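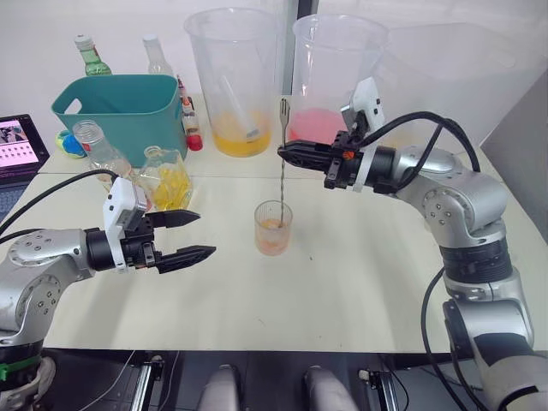
2/ Gripper notes, part two

Search posts Go

Back with more on the two-finger grippers, friends! I've been living with the Kabbaj pads since March and I keep changing my mind about them.

3/ The bar spoon is what sorts them out. It's skinny and twisted, so the pads only meet it along a thin line, and our old Zordale set let it roll a little every time.
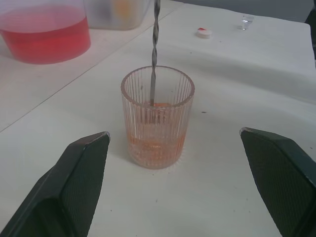
4/ I also dropped the closing speed to 75 (the Drudumik controller goes up to 1,000, goodness knows why) and I like it much better there. Wrist camera next, I promise!

Comments (2)

Ieuan James: Which pads for glassware though?

marta_k: Please do the camera one soon, mine hates ribbed glass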